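Handout 4 — Collecting demonstrations for the shelf task

Robot Learning from Examples, second half. Notes by Shuk-fan Chung, revised 2018-07-26 with corrections from Saadet Sezer, who very kindly read the whole thing twice.

Welcome back, everybody. Last time we spent most of the session on the learning side, and I could tell by the end that people were itching to get their hands on the controllers and drive something. So this handout is the practical one. It covers how we gather examples in the simulator, what makes an example worth keeping, and how to name and store your work so that Kai-wen Tsao doesn't have to chase you down the corridor for it. Please read it before your lab slot, even if you only skim the bit on quotas.

## Where we left off

You'll remember that an imitation policy learns from pairs: what the robot observed, and what the person driving it did next. String enough of those pairs together and you have an episode. Gather enough episodes and you have a dataset, and the policy you train will be a sort of average of everybody's habits, good and bad. If half of you come at the shelf from the left and half from the right, a naive policy may well split the difference and head straight for the front edge of the board. We saw that happen in March with the drawer task, and it was a little heartbreaking to watch.

The shelf task goes like this. The arm starts in its home pose, a small block appears somewhere in the unit, and you pick up the block and place it on the target. There are two variants:

- **Upper:** the block begins on the wooden shelf and goes down to the white surface.
- **Lower:** the block begins on the white surface and goes up onto the shelf.

The lower variant is the harder of the two. You're working beneath a board, with not much headroom, and the wrist camera loses sight of things when you get close. I'd suggest everyone do a few uppers first as a warm-up, and then come back to the lowers with a fresh cup of tea.

## The simulator and the scene files

We're using Rondevard again this term, with the cabinet scenes that Chin-lung Yeh built over the summer break. (If you took the earlier unit, you'll know the old scenes, which were all one flat grey colour. These are much nicer to look at!) Each scene is randomized when you press reset: the light moves, the wood grain changes, and the block lands in a new spot. Some resets are a "blank" scene with no block at all. Those are deliberate, and I'll come back to them in a moment.

Before you drive anything, run through the following. It takes a few minutes, and it saves a great deal of grief.

1. Load your assigned scene file and check that the seed in the title bar matches the one on your sheet.
2. Squeeze the trigger fully and let it go, and watch that the gripper follows.
3. Move the arm in each direction, one at a time. If up is down, your controller profile hasn't loaded, so quit and start again.
4. Turn recording on. The little counter should begin to climb. I've forgotten this step more often than I'd care to admit.

## What a good episode looks like

People always want a tidy rule for this and I'm afraid I don't have one, but there are some things I look for when I'm going through your files.

A good episode moves at an even pace. You needn't be slow, and in fact very slow driving fills the record with near-identical observations in which the right action seems to be "do nothing", and the policy will happily learn to do nothing. If you need to think, think before you press record. A short hesitation in the middle is fine — we all do it — but if you've stopped long enough to scratch your nose and reach for a biscuit, throw the episode away and reset.

A good episode also includes the odd small recovery. If you come in a touch too far to one side and correct yourself, keep it! Those corrections are precious, as they're the only place the policy gets to see what to do when it has drifted. What we don't want is a collision with the shelf board followed by a long scrape along its underside. The simulator will let you do it, and the learner will copy you.

Finally, a good episode ends cleanly. Release the block, back away a little, and stop recording. Don't drive all the way home with the recorder running.

## Blank scenes and "nothing to do" examples

Now to those blank resets. Kam-wah Yang argued for them when we planned this unit, and I've come round to his point of view. A policy that has only ever seen scenes with a block in them will go looking for one no matter what, and it'll close its gripper on shadows. With blank scenes in the set, it has a chance to learn that holding still is sometimes the correct answer.

For a blank scene, then, bring the arm up to the unit as you normally would, hover where you can see both the shelf board and the back wall, hold for a slow count of three, and retreat. Keep the trigger open throughout. Label the episode `blank` and don't be tempted to relabel it afterwards.

Pay attention to the lighting while you're hovering. In some seeds the shelf throws a wide grey band across the white below it, with quite a crisp upper edge, and a dark finger near a dark band is just the kind of thing a small network muddles up. We want plenty of those in the set, so please don't skip a seed on account of the shadow.

## Quotas and splitting

Each pair should hand in 200 episodes, of which 100 are the lower variant. Pool those with the other pairs at your bench and you'll have 1000 to train on, which was enough to get respectable behaviour out of the Pemero baseline when I tried it at home. Please set your validation episodes aside **before** you look at any results, and split by seed. If two episodes from the same seed end up on opposite sides of the split, your validation score will flatter you terribly.

Do take turns. One person drives and the other watches the counter and writes the log, then you swap. Driving for too long makes anyone sloppy, and it also means the dataset has only one person's habits in it.

## Naming and handing in

Files go in the Clistport folder under your pair number. The pattern is variant, seed, driver's initials, take:

`lower_0600_ss_02`

No spaces, please, and no "final" or "final2". Put a plain text log alongside with a line for every episode you threw away and why. I do read them, and the discarded ones often teach me more about the task than the keepers do.

If the simulator crashes partway through, the episode is lost but the earlier ones are safe. Restart, reload your seed and carry on. Kai-wen is in the lab for all the scheduled slots and knows the software far better than I do.

## Reading for next time

Chapter 5 of the Hsieh course notes, as far as the section on compounding error. You can leave the proofs if you're pressed for time, but do look at the exercises. Bring your log file too, as we'll start by comparing discards across the pairs. 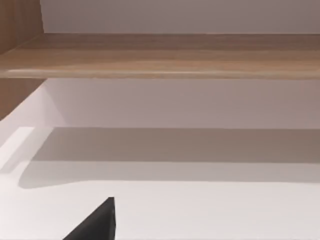
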